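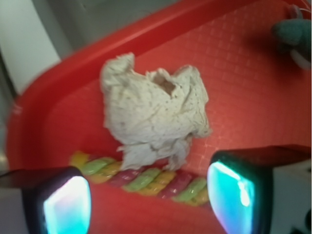 How to Get Oil and Sauce Stains Out of Kitchen Cloths

I love a good cotton kitchen cloth, and I've been hanging on to mine for years. The oldest in my drawer came from a market stall in Gronlow in 1994, and it still dries glasses better than anything I've bought since! Most of that is down to washing, so let me show you how I do it.

What you need

Plain dish soap, baking soda, washing soda (in the laundry aisle), an old toothbrush, and a basin or stockpot that holds a good gallon of water.

Step 1: Sort by stain

Make one pile for grease and another for tomato, coffee, tea and wine. They want different treatment, and a greasy cloth will happily share its grease with the rest.

Step 2: Treat the grease dry

Don't wet the cloth yet. Rub a few drops of dish soap straight into the spot, sprinkle baking soda on top, and scrub in small circles with the toothbrush. Leave it for 20 minutes. Old stains may need a second round, and butter nearly always does.

Step 3: Rinse the colored stains cold

Hold the cloth stain side down under the cold tap so the water pushes the color back out the way it came in. Keep going until the water runs clear (turmeric will test your patience).

Step 4: The long soak

This is my favorite part. Stir half a cup of washing soda into a gallon of hot water, wearing gloves, and push the cloths under. Leave them overnight. The water in the morning can be truly disgusting, and I find that very satisfying. Skip this step for wool, silk or anything with a dye you don't trust.

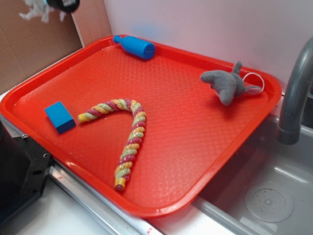

A tray with a raised rim keeps small things together beside the faucet.

Step 5: Wash and dry

Run a hot wash with your usual detergent and no fabric softener. Softener coats the cotton and makes it push water around. My machine spins at 800 for cloths, plenty if you're line drying. Check each stain before using a dryer, as the heat can set whatever is left.

A reader, Driss Younis, wrote to say he adds a cup of white vinegar to the rinse for stiff linen. I tried it on my scratchiest towel and loved the result. Keep vinegar well away from bleach, though.

Next up: getting the smell out of dishcloths for good.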